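Dollonholm Housing Office
May 16, 2023

A thread on household dust, ventilation filters and the spring filter change in our buildings. Please read it to the end before contacting the office, as it covers the matters residents raise most often.

1/ Dust in an apartment comes mainly from clothing, bedding, paper, skin and outdoor soil. A working ventilation system removes part of it. The rest settles, and regular cleaning remains the responsibility of each household.

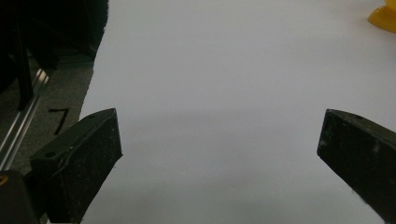
2/ The amount of settled dust in a room depends on the fabric in it, the number of people using it and how often the windows are open. It is difficult to judge by eye on light-colored furniture. Dark items are a better guide – small pale specks stand out clearly on matte black plastic, as they do on the two black fingers in the photo. A slightly damp cloth will pick them up. A dry cloth tends to move them somewhere else.

3/ The spring filter change begins at Fevik, where 51 apartments are served by the Rieger ventilation units. Residents there have received a notice under the door with the time of the visit. Please leave nearly 2 feet of clear floor below the hall cabinet.

4/ The replacement filters are the Dosex type used in October. They are fitted by our staff and there is no charge. Residents are asked not to wash or reuse the old ones. Leave them in the unit and they will be taken away.

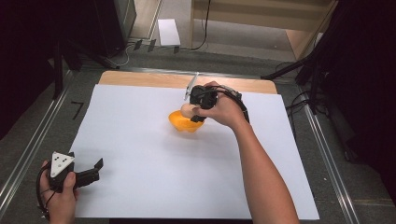 Do residents need to be at home for the filter change? An adult must be present to open the door, or a signed key permission form must reach the office before the visit. The form is available at the front desk.

5/ Between filter changes, the supply vents in bedrooms and living rooms should be wiped every few weeks. Switch the unit to low, wipe the outside of the vent, and do not turn the center disk. Its position sets the airflow for the whole apartment – a small change in one room can cause drafts in another.

6/ Bathroom and kitchen vents collect a mixture of dust and grease, and a dry duster is of little use on them. The covers in most units can be pulled straight off. Use warm water and plain soap,

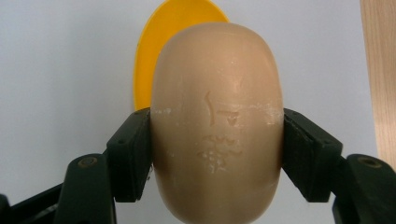

then rinse the cover well and let it dry fully before it goes back. Scouring powder and strong degreasers should not be used, as they damage the coating.

7/ Please do not block or tape over any vent, including in cold weather. If a vent is noisy or a room feels drafty, report it through the resident portal and include your apartment number.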